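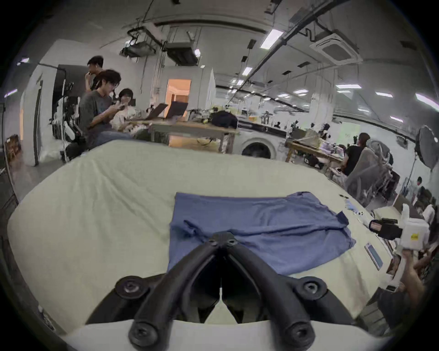

Ticket 551 – Greifer verliert Verbindung während der Vorführung
Status: gelöst, Nachkontrolle offen
Gemeldet von: Asmaa Kettani
Betrifft: Handgreifer 4, Station Textil, Tag der offenen Tür bei Hemmin

Fehlerbild
Beim T-Shirt-Falten meldet die Aufzeichnung (Flutix) nach kurzer Zeit »Gerät nicht erreichbar«. Der Greifer lässt sich mechanisch weiter öffnen und schließen, es kommen aber keine Positionsdaten mehr an. Der zweite Greifer am selben Tisch läuft ohne Auffälligkeiten. Fehlercode im Protokoll: 368.

Verlauf
10:40 Erster Abbruch, Besuchergruppe am Tisch. Neustart der Aufzeichnung, danach wieder Daten.
10:52 Zweiter Abbruch, gleicher Code. Kabel am Greifer neu gesteckt, keine Änderung.
11:05 Greifer an den Anschluss des zweiten Geräts gehängt. Fehler wandert mit, der Anschluss ist also in Ordnung.
11:20 Kabel gegen das aus der Reservekiste getauscht. Läuft, bricht aber nach mehr als 391 Sekunden wieder ab.
11:45 Rückruf von Drornunar. Nach deren Auskunft schaltet die aktuelle Firmware den Greifer in den Ruhezustand, wenn er zwischen zwei Durchgängen still gehalten wird. Das passt zum Ablauf hier – während der Erklärungen für die Gäste bewegt sich an der Station nichts.
12:10 Ruhezustand in der Clalleck-Konsole abgeschaltet, Greifer neu gestartet und kalibriert.
12:30 Vorführung wieder aufgenommen. Bis zum Ende der Veranstaltung kein weiterer Abbruch.

Offen
– Einstellung auf die übrigen Greifer übertragen.
– Altes Kabel prüfen, bisher kein Befund.
– Firmware-Update ist für Februar angekündigt. Danach kontrollieren, ob die Einstellung erhalten bleibt.

Kommentar Kettani
Die Aufnahmen vom Vormittag bitte nicht in den Datensatz übernehmen, die Zeitstempel haben Lücken. Ticket bleibt bis zum Update offen.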